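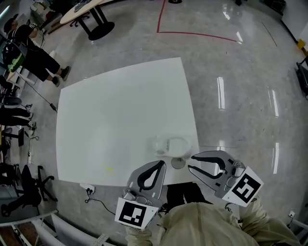 Tasis 주차단속 휴대단말 사용 후기

Munport 시내 공영·민영 주차장의 위반차량 등록 업무에 Tasis 단말을 두 달간 사용했다. 견인 요청 전에 사진 증빙과 경고 통지 기록을 남기도록 조례가 바뀐 뒤 도입한 장비다. 비교 대상은 그전까지 쓰던 Kawaguchi 구형 단말이다.

번호판 인식. 등록 건수는 총 303건이고, 이 가운데 수동 정정이 필요했던 것은 7건이다. 정정 건은 모두 야간에 발생했으며, 번호판 오염이나 전조등 역광이 원인이었다. 구형은 야간에 숫자를 직접 입력하는 일이 잦았으므로 이 항목은 개선으로 본다.

증빙 기록. 차량 한 대당 사진 두 장이 필수이고, 표지판이 포함된 사진이 없으면 다음 단계로 넘어가지 않는다. 촬영 시각은 수정할 수 없다. 이의신청 담당인 Visitación Pacheco는 시각 다툼이 줄었다고 평가했다. 다만 사진에 메모를 붙이는 기능이 없어 장애인 표지 확인 여부는 비고란에 따로 적어야 한다.

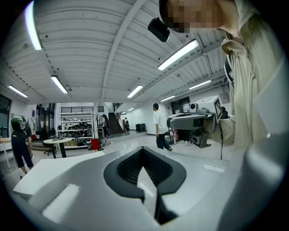
통신. 지하 주차장에서는 오프라인으로 저장했다가 지상에서 일괄 전송한다. 누락은 없었으나 전송이 끝날 때까지 화면이 잠긴다. 연속 단속 중에는 불편하다.

배터리. 토요일 야간 근무를 한 번 충전으로 마칠 수 있었다. 12월에는 잔량 표시가 갑자기 떨어지는 현상이 있었고, 실내로 들어오면 표시가 회복되었다. 예비 배터리는 별매다.

출력. 경고장 프린터는 Traltano 제품을 블루투스로 연결한다. 최초 연결은 간단하지만 교대 후 다른 단말에 붙이려면 기존 등록을 지워야 한다. 같은 조의 Kazue Koyama는 단말과 프린터에 같은 번호 스티커를 붙여 고정 조합으로 쓰고 있으며, 이 방식을 권한다.

단점. 조례 조항 코드 목록이 가나다순으로만 정렬된다. 자주 쓰는 조항을 위로 올리는 설정은 없다. 장갑을 낀 상태에서는 화면 하단 버튼의 반응이 늦다.

총평. 증빙 요건을 맞추는 용도로는 충분하다. 견인 승인 절차까지 한 화면에서 처리하려는 부서라면 승인 모듈이 별도 계약이라는 점을 먼저 확인해야 한다. 별점은 5점 만점에 4점이고, 감점 사유는 전송 중 화면 잠김과 조항 목록 정렬이다.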